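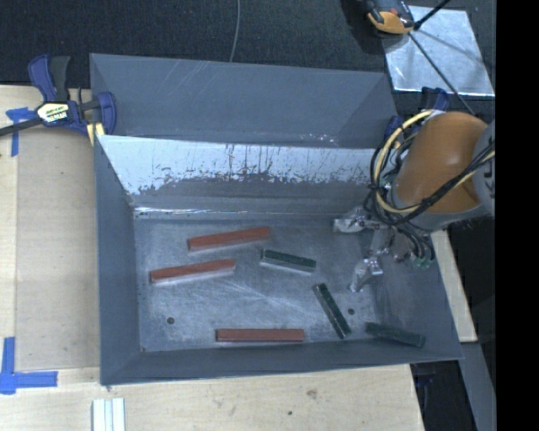 Rhydian Ruddock objected, in his reply to our first report, that an open return bin tells the borrower nothing about what belongs in it, and that most of the misplaced items we recorded at Brirnlow could be put down to missing labels. We take the objection seriously, and this section deals with it before moving on to the question of sorting time.

The two tool libraries in the study use different return systems. At Wostden, borrowers hand items across a counter and a member of staff checks them against the loan record. At Brirnlow, small hand tools go into open bins on a bench near the door and are sorted at the end of the day. Figure 2 shows a bin of the open type, in sheet metal, with walls that flare outward and a tall panel at the back. Larger items, such as ladders and sanders, go through the counter at both sites and are left out of what follows.

Our first report covered the period before any labels were used. During November, Brirnlow put a printed card above each bin naming the kinds of tools that should go in it. The wording was agreed with the staff, who asked for plain terms ("wrenches and sockets") in place of the catalog headings. The cards were left up for the rest of the study. No other change was made to the bench, the opening hours or the loan rules, although one of the regular sorters was away for part of the month and a less experienced colleague took the shift.

We looked at some 400 returns at Brirnlow after the cards went up. An item was coded as misplaced if it was found in a bin other than the one named for it. Items that could fairly go in either of two bins, such as combination squares, were coded as correct in both. This rule is more generous than the one used by the Billance survey, where every item had a single correct place, and the two sets of results should not be compared directly.

Misplaced items were less common with the cards than without them. The drop was clear for wrenches, chisels and clamps. It was small for measuring tools and could not be seen at all for drill bits, which borrowers often returned in a pouch together with other things. In the interviews, several borrowers said they had read the cards on their first visit and had not looked at them again. One borrower had taken the cards to be a list of tools for loan.

Ruddock is therefore right that labeling matters, and our first report gave it too little weight. We do not think it accounts for the whole difference between the sites. Mixed pouches were also returned at Wostden, where they were opened and separated at the counter while the borrower was still present. At Brirnlow they stayed closed until the evening, and a missing bit was then hard to trace to a loan.

Sorting time is a separate matter. Staff at Brirnlow told us the evening sort took 15 minutes on an ordinary day, and longer after a weekend. The counter checks at Wostden were short but spread across the whole day, and staff there found it difficult to say how much time they took up. Marinho's method of logging each interruption would have given a better estimate, but the Wostden staff felt it would slow the line on busy mornings, and we did not press the point. We return to the cost of lost bits in the next section, using the replacement orders from both sites.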